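4.3 Recording your first demonstrations

Now for the fun part - you get to show the robot what to do with your own hands!

1. Switch on the Parken leader arms and hold them in the rest pose.
2. Press Link. Both follower arms will drift into the same pose.
3. Press Record, then do the task at a calm, even pace. 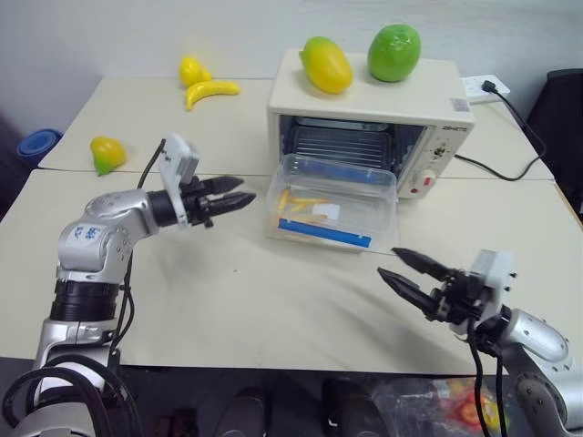
4. Bring both arms back to rest and press Save. Fumbled a grasp? Press Discard and go again!

Note: Aim for 20 good takes before you train anything. Move the objects a little between takes, so the robot learns the task and doesn't just memorize one layout.

Caution: Keep hands and faces clear of the follower arms while Link is lit.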